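Grista Solo Swing Trainer: one winter with a batting net and tee in the spare room

I've been playing in an over-35 baseball league for longer than my knees would like, and every year the same thing happens. December comes, the fields shut, and by the time we start up again in spring I'm swinging like I've never held a bat. So this past winter I finally gave in and bought the Grista Solo, the tee and net set that half of my team had been talking about. I've now taken a whole off-season of swings with it, and I have thoughts. Quite a lot of them, I'm afraid!

First, the tee. It's the best part of the package by a good distance. The stem slides up and down with one hand and stays where you leave it, even after you clip it low (which I do, more than I'd like to admit). My old Jadoon tee had a rubber cup that split in its second season. The Grista cup is softer and a little wider, and after nearly 666 swings in the first month alone it looked the same as when I unpacked it. I know the number because I kept a tally on the back of an old scorecard, the way my father used to do with his bowling.

The net is good, with a couple of grumbles. The mesh is tight and it swallows a line drive with hardly any noise, so I could hit after supper without anybody shouting up the stairs. But the poles are fiddly. The instructions show them going together in a different order from the one that works, and it took me two tries and a phone call to Rafia Tanoli, our catcher, who had bought hers a month before. She told me to do the bottom bar last. Do the bottom bar last! 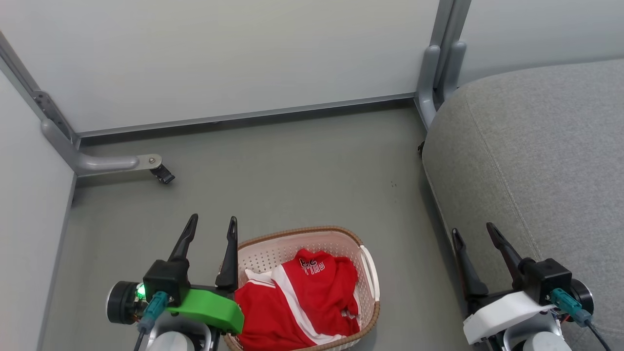

The other grumble is the price. I paid $191, and the practice balls are extra. You can get the plain Morneo net for a good bit less, and if all you want is something to stop a ball in the backyard, I'd say go ahead and buy that one. Where the Grista earns its money is the strike zone panel, a bright square that ties on with little loops. Having something to aim at kept me from just whacking away. By February I was working on the outside pitch on purpose, going the other way, staying back, all the things our old coach in Skornberg used to holler about.

Did it help? Well, I had four hits in our first two games this spring, and last year I didn't get my fourth until May. Some of that was surely luck, and one of them was a bloop that the shortstop should have had. Still, my hands felt quick and my timing came back much sooner.

The carry bag is too small, by the way. Everything fits once, at the factory, and never again. I use an old duffel.

Four stars from me, and I'd buy the tee again tomorrow.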